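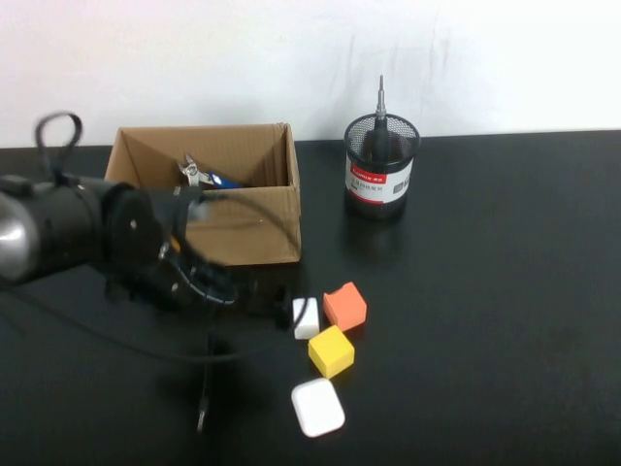 right, moving house thread. six days to go and I have packed one (1) kitchen drawer

the van people, Vurkham, have rung to say it's 905 quid. was 845 on the quote. the extra 60 is for "stairs". I told them about the stairs!! twice!!

Razia says get it in writing. Razia has never once had to find a van in August

anyway paid it. moving on. literally

does anyone in Tredosby know when bin day is on the Bugti Road side? council website just gives me a spinning circle

boxes: the ones from behind the supermarket smell of onions. do not put your duvet in them. ask me how I know

found three tin openers. we own no tins

Yasir is meant to be doing the loft. Yasir is sat in the loft reading old birthday cards out loud through the hatch

meter readings, take a photo of them before you hand the keys back. Uzma got stung for a whole winter of somebody elses gas last time

also redirect your post NOW, it takes longer than you think and they want proof of the old adress as well as the new one

landlord wants the oven "as found". it was found filthy so thats a grey area

update: bin day sorted, thank you Panya. green one goes out first, brown one the week after

free to anyone who can collect: a bookcase, a clothes airer, one tin opener (keeping two just in case)

kettle goes in last. going back to the drawers now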